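Week 4: File names, folders, and finding your own stuff again

Okay, these are my notes for the session on files, cleaned up a little from what I scribbled on the board. If you missed class, you can get most of the way there by reading this with a computer in front of you and trying each part as you go. Bring questions next time, I like questions.

Start with the thing I asked at the top of the hour: what is a file name for? Most people said "so you know what it is," and sure, that's half of it. The computer needs it too. Inside one folder, two files can't have exactly the same name, so when you download a second copy of something you usually get a (1) stuck on the end. That (1) is the browser being polite and not writing over the copy you already have. It doesn't mean version one, and it doesn't mean newer or better. If you see report.pdf and report (1).pdf sitting together, check the dates before you delete either one!

Parts of a name

Take budget_draft.xlsx. Everything before the last dot is the name, and everything after it is the extension. The extension tells the system which program should open the file. Changing the extension does not convert the file. I had a whole folder of pictures once that I "converted" by typing .png over .jpg, and I was very proud of myself for a week or so. The pictures were still JPEGs underneath, and one program opened them fine and another one refused. If you want a real conversion, open the file and use Export or Save As.

Windows hides extensions for common file types unless you tell it otherwise. In File Explorer, go to View, then Show, and tick File name extensions. On a Mac it's in the Finder settings, under Advanced. Please turn it on for the rest of this course, it'll save us both a lot of squinting.

Characters to stay away from: slash, backslash, colon, asterisk, question mark, double quote, the two angle brackets, and the vertical bar. Windows won't let you use them at all. Macs are looser, and then the file goes over to a Windows machine and things go wrong. Spaces are legal everywhere now, but I still use underscores out of habit (old web servers trained me).

Dates in names

Put the year first, then the month, then the day, all as digits, with a zero in front of single ones. Do it that way and sorting by name is the same as sorting by date. If you start with the month, all your Januaries clump together no matter what year they're from, and it drives me up the wall. If you spell the months out it's even worse, and April comes before everything.

Folders

We did the exercise with the Tulstead practice folder, the one with 402 loose files in it. If you weren't there: download it from the course page, unzip it, and sort it into folders any way you like. Then swap with a neighbor and try to find the electric bill in theirs.

What came up in the discussion was depth. One group had folders inside folders inside folders, six levels down, and another group had three giant piles. Both were hard to use. My own rule is that if I have to click more than four times to get to something I use every week, it moves up. And a folder with one file in it probably doesn't need to be a folder. Somebody also asked about sorting by type versus sorting by project, so all the spreadsheets together or all the kitchen remodel stuff together. I'm a project person. When I'm looking for the contractor's estimate I'm thinking "kitchen," and I couldn't tell you if it was a PDF or a Word file.

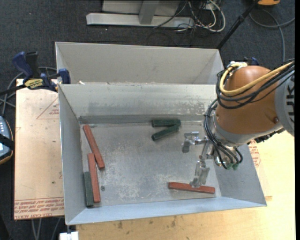 Fig. 1. Red and green blocks on the floor of a metal bin.

Search

You can also lean on search, and plenty of people do. On Windows, press the Windows key and start typing. On a Mac it's Command and the space bar. Both will look at file names, and both can look inside a lot of documents too, but only in places that have been indexed. If search swears a file doesn't exist and you know it does, it may be on a drive that isn't in the index. Go to that drive and search from inside it. Slower, but it works.

Try a wildcard as well. In File Explorer, *.pdf gives you every PDF in the folder you're in and the ones below it. Then click the date column and your newest one is at the top.

Renaming a lot at once

This was the part everybody liked. Select a bunch of files in File Explorer, press F2, type a name, press Enter, and they all get that name with a number after it. In Finder you select them, right-click, and pick Rename, and there you get more choices, like replacing a bit of text or adding something to the front. Ctrl+Z (or Command+Z) takes it back if you do it right away. Practice on copies first, please.

For bigger jobs we'll use Bilevis, which is the renaming tool installed on the lab machines. It shows you a preview of old and new names side by side before it touches anything. I ran it on the Clestthorpe set, 3000 scanned pages, and caught a mistake in the preview that would have scrambled the page order. Read the preview!

For next time

Finish the Tulstead folder if you didn't get to it. Then pick one real folder of your own (Downloads is the usual disaster) and rename 28 files using the date-first pattern. Write down what you did with the ones where you couldn't figure out a date, that's what we'll start with. The handout for the Apaza backup exercise is already up if you want to read ahead, and you'll need a USB stick for that one.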